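The Liltia Letter, June 2021

Wrapping a bouquet without losing your temper

The May workshop on hand-tied flowers filled up, and a fair number of you wrote afterward to say that the flowers went fine and the paper did not. We sympathize. Over 33 sheets went into the recycling that evening, several of them mine.

So, a few notes on paper and ribbon before you try again at home.

1. Put a cloth down first. A bare tabletop lets the paper skate around, and stems scratch. Any cloth will do, even the leafy one your aunt gave you, which is finally getting some use.

2. Use one color of paper and mean it. Lavender has been the favorite at our Britthorpe shop all spring, and it gets along with pink and white roses. People who layer three shades tend to end up with something like a salad.

3. Lay the bouquet down to tie it. Let the wrapping narrow to a cone at the stem end, keep the blooms clear at the other, and run the ribbon across the paper while everything is flat. Hold the top still as you go. Tying upright looks elegant in films, where somebody else sweeps up.
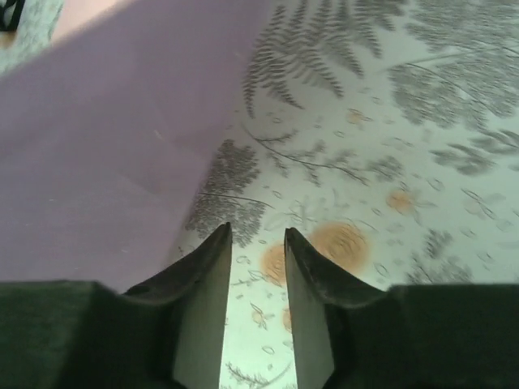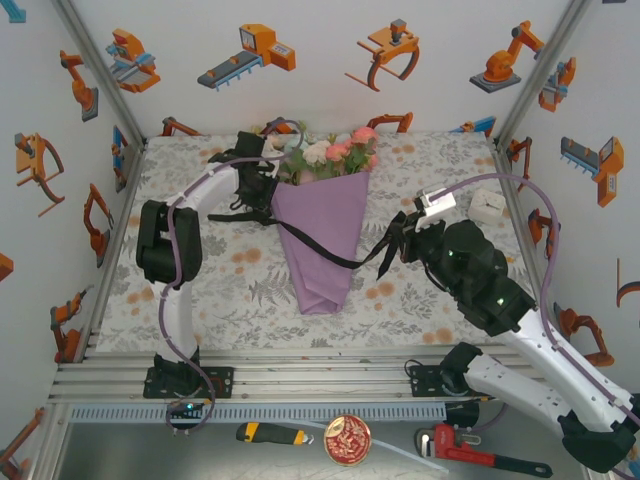
4. Cut more ribbon than you think you need. Black looks sharp on purple and forgives fingerprints. Our own rule is 12 inches past the point where it seems silly – you can always trim a tail, but you can't grow one.

5. Leave the bow until last, and tie it once. Each retie puts a new crease in the paper, and after the fourth you are basically giving someone a used lunch bag.

6. Stems go back in water as soon as you get where you're going. The wrapping is for the trip. It was never meant to live on the piano until the petals drop.

Lavender and moss paper from Holtamis is back on the shelf, sold in packs of 8 sheets. The black ribbon comes by the roll. The next wrapping evening is upstairs at Ghaffari House, and there are three places left. Bring scissors that cut.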